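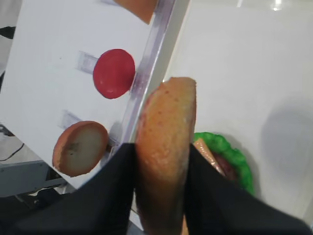 How long do homemade hamburger buns take from start to finish?

Plan on three and a half hours, most of which is rising time. The hands-on part is mixing, shaping and brushing with egg. If you want buns for dinner at six, start the dough by two at the latest so they have time to cool.

The recipe makes 12 buns of ordinary size. They are soft, a little sweet, and strong enough to hold a juicy patty without falling apart halfway through. You can mix by hand or in a stand mixer.

What you need

215 grams warm milk
3/4 cup warm water
1 tablespoon instant yeast
2 tablespoons sugar
2 eggs for the dough, plus one more for brushing
6 cups all-purpose or bread flour, spooned and leveled
2 teaspoons salt
4 tablespoons soft butter
Sesame seeds, if you like them

I weigh the milk because my measuring cups disagree with each other. Everything else can be measured the usual way. I have used the Drirketti bread flour and plain store-brand all-purpose, and the difference was small. Bread flour gives a slightly chewier bun. If yours will be eaten by small children, go with all-purpose.

Step 1. Mix the dough

Put the milk, water, yeast and sugar in a large bowl and stir. Add the eggs and beat them in with a fork. Add five cups of the flour and all of the salt, and stir until no dry patches are left. Work in the butter a spoonful at a time, then add as much of the last cup of flour as the dough needs. It should be tacky and pull away from the sides of the bowl, but still stick a little at the bottom.

Go easy on that last cup. Too much flour is the usual cause of heavy buns. In summer, when the kitchen is humid, I use nearly all of it. In winter there is often a good handful left over.
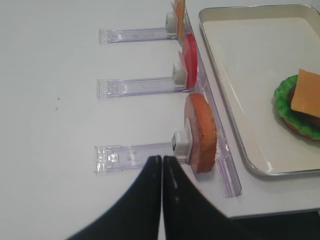
Knead for ten minutes by hand or six in a mixer on low. The dough is ready when a small piece can be stretched thin enough to let light through before it tears. If it tears right away, give it a couple more minutes and try again.

Step 2. First rise

Grease a clean bowl, drop the dough in, and turn it over once so the top is coated. Cover with a damp towel or a plate. Leave it until it has doubled, which takes from an hour to an hour and a half in a warm kitchen. A cold kitchen can need two hours or more. Go by the size of the dough and ignore the clock. A straight-sided container with a rubber band around it at the starting level makes this easier to judge.

You can also put the dough in the refrigerator overnight at this point. Cold dough is easier to shape and tastes better — but allow an extra half hour for the second rise.

Step 3. Divide and shape

Turn the dough out onto an unfloured counter and press out the big bubbles. Cut it in half, cut each half in half again, and cut each of those into three pieces. A kitchen scale helps if you care about even sizes.

Take one piece, pull the edges into the middle, and pinch them together. Turn it seam side down, cup your hand over it, and move it in small circles until the top feels tight. If it slides around without tightening, wipe the counter with a damp cloth. Dough needs some grip.

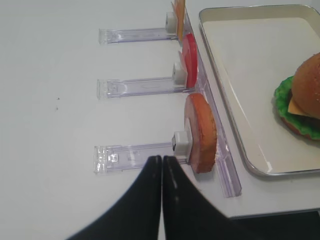
Set the balls on two baking sheets lined with parchment, with a good three inches between them. Let them rest for ten minutes, then flatten each one firmly with your palm. Press harder than seems right. A bun that looks too flat now will come out the proper height, and one left as a ball will bake into a dinner roll that is awkward to eat with a burger inside.

Step 4. Second rise

Cover loosely with greased plastic wrap and leave until puffy, usually 45 minutes. Poke one gently with a finger. If the dent fills in slowly and leaves a faint mark, they are ready. If it springs straight back, wait another ten minutes. Heat the oven to 375°F while you wait.

Step 5. Brush and bake

Beat the remaining egg with a spoonful of water and brush it over the tops with a soft brush. Try not to let it run down the sides, where it can glue the bun to the paper. Sprinkle on the seeds.

Bake for almost 13 minutes, switching the two sheets halfway through. The tops should be a deep golden color and the bottoms light brown. My old Negash oven runs hot at the back, so I turn the sheets around when I switch them. Move the buns to a rack and leave them alone until fully cool. Cut too early, they go gummy inside.

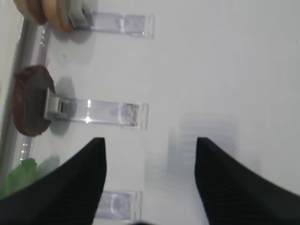 Posted in August by the Fundard Baking Page | Filed under: Bread, Summer Cooking

Storing and toasting

Cooled buns keep for two days in a closed bag at room temperature. Do not refrigerate them, as they go stale faster that way. For longer storage, slice them first, freeze in a bag with the air pressed out, and thaw on the counter for an hour.

To toast, butter the cut sides and lay them face down in a dry skillet over medium heat until brown. Toasting also keeps the sauce from soaking in.

Common problems

Buns spread into each other: the second rise went too long, or they were set too close together.

Tops wrinkled after cooling: usually underbaked. Give the next batch another minute.

Dense middle: not enough kneading, or the first rise was cut short.

Pale tops: check that the oven was fully hot, and brush the egg on a little thicker.

For sliders, cut the dough into twice as many pieces and start checking at nine minutes. I made them that way for the Wonside block party and baked them close together in a deep pan, so they pulled apart with soft sides.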